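4.2 Wrist view versus fixed view

We compared two grippers, the stock parallel jaw (Mellcombe) and our own narrow-fingered variant (Ratalham), under the same controller. Each got 300 attempts. The objects were chosen by walking through the office, and the watering cans were chosen because every earlier gripper had embarrassed itself on them. Figure 3 gives the fixed camera's opinion of the task.

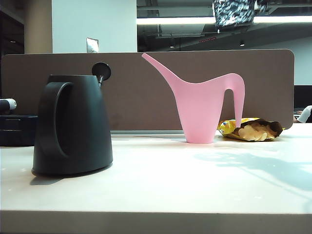
Success was scored by one author, Khadija Erraji, who had no stake in either design and said so often. Mellcombe completed 231 of its 300 attempts. Ratalham, on which we had spent most of April, completed 82. We checked the scoring twice, hoping for a clerical error.

Most Ratalham failures came during the final approach, when the controller switches from the fixed camera to the wrist camera. From the side, a handle is a handle. From the wrist, a pink object can fill the top of the view with very little to say which part of it one is looking at, and a glossy tabletop adds bright spots that the edge detector finds fascinating. Turning down the detector's gain cured the fascination and also its interest in the objects.

Figure 3. Top: fixed camera, with the black and pink watering cans and an open bag of chips on the table. Bottom: wrist camera, with a pink object at the top, overhead lights reflected in the tabletop and the gripper at lower left.
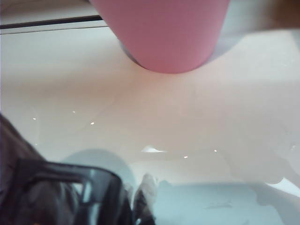
4.3 Controller settings

Both grippers ran the El Sherbiny controller with its default gains, which we did not tune until after the results above.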